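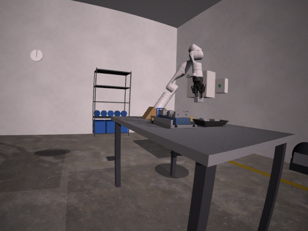

## Fixture loading cell: what do the operators do now?

**kistex_nights**

We load blocks into a fixture by hand, two people per shift, at a subcontract shop in Kutville. From October an arm takes over pick and place from tray to fixture. Batches are 575 parts, sometimes 1,000. Management says no jobs go. What does the work look like afterwards, and does the grade change? I have only had the supplier's slides.

**Achterberg**

We made the same change. Hand loading stopped almost completely. What replaced it:

- filling and squaring up trays
- clearing faults, mostly bad grips and parts sitting proud
- first-off and in-process checks
- changing gripper fingers at changeover

Faults come in clusters. You can go 2,000 parts without one, then get four in ten minutes when a tray is out of position. One operator now covers two cells, so breaks need proper cover and that should be written down before start-up. Our wrists are better. The walking is worse.

On grade: ours stayed the same until people were signed off for fault recovery, then went up one step. Ask for the sign-off criteria in writing. Ask also who may jog the arm on nights. If the answer is "the setter" and there is no setter on nights, the cell stands idle and the shift gets blamed for the output figure.

**clindura_fitter**

Depends on the supplier. Ours was fine.

Get them to put the tray on the side you can reach without stepping round the table. We had to move ours after 100 cycles and reteach every position.

**kistex_nights**

Thanks. We have no setter on nights. I will raise that one first, then the break cover.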